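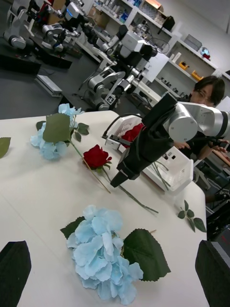
Photo: Hegazy

Search this site
Enter keywords

Does breakup advice help? A student project report
8 Mar 2020
By Hegazy

I started this project in September because I was tired of being told what to do after a breakup. Everyone I know at Stesavdale College has been handed the same few rules. Block your ex. Give it half as long as the relationship lasted. Keep busy. I wanted to know where these rules come from and whether people who follow them feel any better than people who don't.

My tutor warned me that this was too big a question for a student project and my tutor was right, so I cut it down. I looked at one rule only, the "no contact" rule, which says you should not message, ring or look up your ex for a set period. The advice site Zalo puts that period at 20 days. The student magazine Stidari says 300, with no explanation. The gap between those figures should make anyone suspicious, and neither of them gives a source.

What I did

I put up a notice in the common room and on the college message board, asking for students who had been through a breakup in the past year. I got over 20 replies, but most people dropped out when they saw there would be a diary to fill in. Six stayed to the end. Each of them wrote a short entry every evening for two weeks, saying whether they had been in touch with their ex or looked at their ex's profile, and how they had slept. I also asked for a mood score, which I now think was a mistake. People gave the same score night after night and I doubt they were thinking very hard about it.

Then I talked to each of them once, for as long as they wanted. I took notes by hand and typed them up the same day. I have left out anything that could show who they are.

What I found

Two of the six kept to no contact for the full fortnight. Both slept badly in the first week and better in the second. That sounds like a result until you look at the other four, who slept badly in the first week and better in the second as well. One of them had been texting her ex nearly every night.

The interviews were more use than the diaries. Several people said the rule gave them something to do, and one said it was "like being on a diet, I thought about him more". Another had broken the rule by accident, in a queue at the chip shop, and spent the next day feeling she had failed a test. I can't see how that is good for anybody. She had said hello to a person she used to know.

Looking at profiles seemed to bother people more than talking did. I can't prove this from so few diaries, and it may be that those who were already miserable did more looking. Stidari would probably print it as a fact.
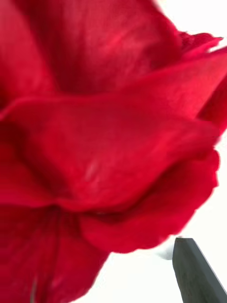 Does the no contact rule work?

It depends on what you want from it, and my diaries don't show that it made any difference to sleep over two weeks. Some people liked having a rule. Others felt worse each time they broke it.

Problems with the project

The group was tiny and had chosen itself. Someone who is over their ex has no reason to keep a diary about it, and someone in a really bad way might not either. I had no record of how people slept before the breakup. Two weeks is also shorter than even the Zalo rule, so I never tested the full thing. I should have seen that at the planning stage.

I also came to this wanting the advice to be rubbish. I tried to keep that out of my questions, but reading back my notes I asked one person "and did you find that annoying?", which is hardly neutral.

If I did it again I would drop the mood score, ask about sleep before anything else, and run it for a whole term. I would also write to both publications and ask where their numbers came from. I meant to do that this time and left it too late.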